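Technician for gripper cell, part time, Prunham

Losness is looking for one person to look after the Meleo cell in our Prunham workshop. The cell handles soft and packed goods, and it needs daily care: cleaning the fingers, checking the cables for wear, setting the camera again after each change of tool.

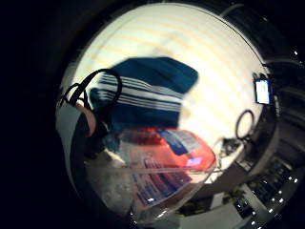
You will work 4 mornings a week, starting in March. Experience with small grippers is welcome, but we can teach you. More important is that you write every fault in the logbook, also the small ones. Spare parts come from Vieira and you will order them yourself, up to 400 pounds per month.

Please send a short letter and your CV to the workshop office, reference 219.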